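# Wivent puts robot arms on the block-sorting line in Rostum

Wivent, the wooden toy maker in Rostum, has started using two robot arms in its sorting room, where painted blocks are grouped by shape and color before they are packed. The arms have been on the floor for 12 weeks. The company says no jobs have been cut, though several have changed.

Eighteen people work in sorting and packing. Until this spring all of them spent at least part of every shift at the sorting tables, picking blocks out of mixed trays and setting them out for the packers. Under the new schedule, each arm handles one table and an employee looks after it. The other tables are still worked by hand.

The arms were supplied by Bittencourt, which also wrote the control software and trained the first operators. Each one works from above the table and slides the blocks into groups. It doesn't lift them. A packer then takes each group by hand, checks the paint and fills the box.

Kazimír Hubáček, the shift supervisor for sorting and packing, said the company first looked at a gripper and decided against it.

"We make hearts, stars, triangles, cubes, round ones," he said. "Every shape wants to be held a different way. Pushing is slower on paper, but it drops nothing, and a person has to pick the block up anyway to look at it."

A good day at a robot table now ends with 1,414 blocks sorted. Hubáček said an experienced sorter working by hand is still faster over an hour. The arm catches up over a full shift, mainly in the afternoon, when people slow down.

The change was driven by complaints about sore wrists and shoulders, according to the company. Reaching across a table for small parts all day had become the most common reason for asking to be moved to another department. Wivent tried lower tables and shorter turns before it ordered the arms.

Employees now rotate every two hours between hand sorting, packing, and what the schedule calls table watch. The person on table watch loads the blocks, starts the cycle, clears anything that has tipped over or rolled against another piece, and writes down each stop on a sheet kept by the control box. Early on, that sheet filled up quickly. Cylinders were the main trouble, because a push on the side could send one over, and a block lying down was often read as some other shape.

Bittencourt reduced the speed and changed the point at which the arm makes contact, bringing it down closer to the table. Stops fell after that. Stars remain a nuisance. Two of them pushed together can catch at the points and travel as a pair, and the person on watch has to separate them.

Opinions in the room differ. Some sorters like table watch as a break for their hands. Others find it dull and say the two hours pass more slowly than two hours of sorting. There have also been complaints that the packing bench gets uneven deliveries from the robot tables, with nothing for several minutes and then four groups at once. Wivent has added a holding shelf between the tables and the bench, and packers have asked for a second one.

Pay was the main subject when the plan was first presented to staff. Sorters had been paid a bonus tied to the number of blocks each person finished, which made no sense for someone watching a machine. The bonus has been replaced with a fixed hourly supplement for everyone in the department, whatever station they are on. The fastest sorters earn slightly less under the new system and the rest earn slightly more. Hubáček said two of the fastest had raised it with him and that the company has agreed to look at the supplement again in the fall.

"They have a point," he said. "They were good at something that counted, and now it counts for less. I can't tell them the schedule makes up for that."

Six employees have finished the longer operator course, which covers recalibrating the camera view and teaching the arm a new shape. The course takes three days and is held at the factory during paid hours. Anyone in the department can sign up, and the next round has a waiting list. Wivent wants every shift to have two trained operators so that a stopped table doesn't have to wait for a call to Bittencourt.

New shapes and colors are tried out on a separate practice board before they go to the tables. An operator sets a few painted blocks on the board in no particular order and runs the arm at low speed. The trials are usually done early, before the first shift gets going, and the results go into the same binder as the stop sheets. Older employees have turned out to be useful here. They know which pieces get mixed up by tired eyes, and those have often been the pieces that confuse the software as well.

Lighting has been part of the work too. The blinds on the window side now stay down during trials, after morning sun on the painted blocks led to a run of wrong readings between red and yellow. Sorters at the hand tables on that side asked for them to be opened again once the trial is over, and they are.

The next test will come with the Trokov order, a large run of boxed sets for a wholesale customer that has to ship before the holiday season. In other years Wivent brought in temporary sorters for it. This year it plans to hire temporary packers instead and to keep both arms running through the evening shift, with one trained operator present at all times. The arms will not run unattended overnight, Hubáček said.

The company has not decided whether to order a third arm. That depends on the packing bench, which can't take much more than it gets now, and on space, as another robot table would have to go where the break corner is. Staff have asked that the break corner stay put, and management has promised an answer before the Trokov run begins.

For now the practice board is in use most mornings, with cylinders and stars getting most of the attention. Operators are running small mixed groups in the four standard paints, red, yellow, green and blue, and changing the layout between runs. 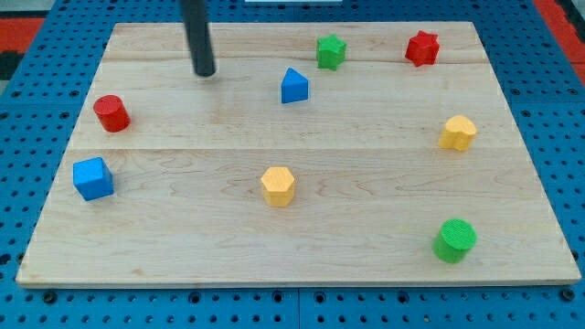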